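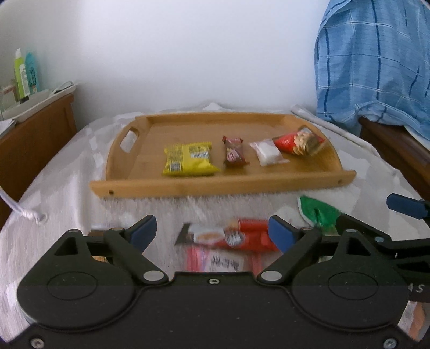 Stirkbridge to Extend Wrapper and Soft Plastic Collection to All Apartment Buildings

March
By Remedios Peñalver, Office of Public Information

STIRKBRIDGE – The City of Stirkbridge will extend its separate collection of snack wrappers, bread bags and other soft plastics to every apartment building within city limits, the Department of Sanitation announced today. The expansion follows a trial in 32 buildings in the Holub district and will bring the total number of buildings served to 438.

Soft plastics are not accepted in the city's blue recycling carts. When they are placed there by mistake, they wrap around the sorting screens at the Flireo Road transfer station and the line must be stopped so that crews can cut them free. Almost 60 percent of unplanned stoppages at the station last year were traced to bags, film and food wrappers.

"Residents have asked us for years what they are supposed to do with this material, and until the Holub trial our answer was to put it in the trash," said Vasanthi Ranasinghe, Director of Sanitation. "We now have a collection route, a buyer for most of what we pick up, and a contract that lets us offer the service without raising the monthly fee."

Under the program, each building will receive a lidded gray bin for its trash room or mail area. Residents may deposit chip bags, candy and cookie wrappers, bread bags, produce bags, cereal liners and the outer film from paper towels. Items should be empty and reasonably clean. Rinsing is not required for dry foods. Wrappers may be crumpled, and paper labels do not need to be removed. 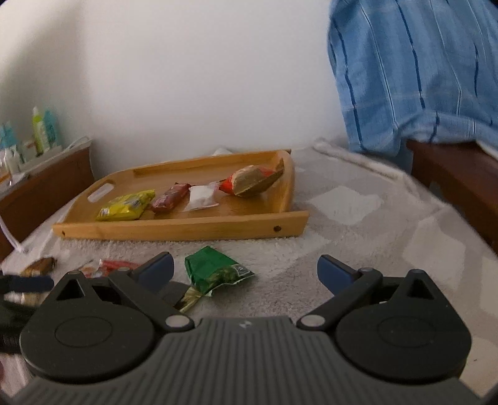
Page last updated: March, 4:15 p.m.

Bins will be emptied every two weeks by Bravano Haulage, which was selected through a competitive bidding process in the fall. Clear polyethylene film will be baled and sold. Mixed and foil-lined wrappers, which have a much smaller market, will be shredded and pressed into board used for pallets and fencing. The Department will publish the tonnage sent to each use at the end of every quarter, including any material that is rejected and sent to landfill.

The Holub trial led to several changes in the program. The original bins had an open top and filled quickly with coffee cups and pizza boxes; the new lid has a narrow slot. Signs have been redrawn to rely on drawings in place of long lists, and are available in six languages. Pickup has also been moved to mid-morning after tenants near loading areas complained of early noise.

"The slot lid made more difference than anything else we tried," said Mizanur Weerakoon, Recycling Program Manager. "Building staff were spending a good part of their morning pulling cardboard out of the old bins."

Delivery of bins will begin in Holub and the riverfront neighborhoods and continue north through the summer. Property managers will be notified by mail before delivery and should confirm a location for the bin using the form enclosed with the notice. Buildings without a suitable indoor space may request a locking outdoor model at no charge.

Single-family homes are not included in this phase. Residents of those homes may continue to bring soft plastics to the Flireo Road drop-off window, open from 8 a.m. to 3 p.m. on operating days.

Media contact: Ngaio Ormsby, Office of Public Information, Stirkbridge City Hall

Property manager inquiries: Kamrul Mollah, Department of Sanitation, Multifamily Services

Recent News Releases

Flireo Road Transfer Station to Close One Lane for Scale Repairs
Spring Yard Waste Schedule Now Available
City Seeks Bids for Holub Library Roof Replacement
Water Main Flushing to Begin North of the River
Bulk Item Pickup: Changes to Appointment Hours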